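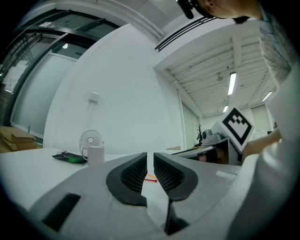 Montes are back, and the new record is so good!

If you missed them the first time, Montes are the four-piece who put out two albums on the Furnwood label and then went quiet. Wing-yan Tang sings and writes most of the songs, and her voice has gotten lower and rougher in the years between (I love it even more now). The new album is called Clodari. It runs 38 minutes and I've had it on repeat all week, mostly side two.

Start with "Plelance," the long slow one that opens with just her and a piano before the drums come crashing in near the end. Then go straight to the closing track, which has a choir on it, a real one, and a key change that made me pull the car over.

They'll be playing small rooms in July, and I mean small: the first night holds 200 people. Doors are at 7, music at 8, and Wing-yan usually hangs around by the merch table afterward to sign sleeves. The fan club list gets first crack at tickets, four per person, and it had 1,092 names on it when I signed up, so get yours on there soon if you want to go.

Vinyl ships the same month. I ordered the green one!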